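The open day at the Takwood garment works ran from 10 in the morning, and entry was free. We took bus 316 from Vindotberg and got off at the gate.

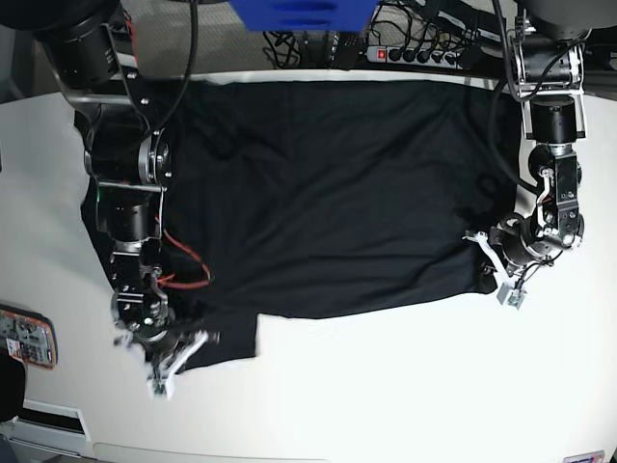
Niloufar Nazari led our group of 15 through the dye house first – it smells strongly of vinegar. She has worked there 19 years.

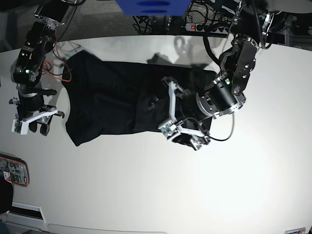
Lunch was soup and bread for $5 in the canteen. The factory shop closes at 3, so go there before the tour. Parking is limited.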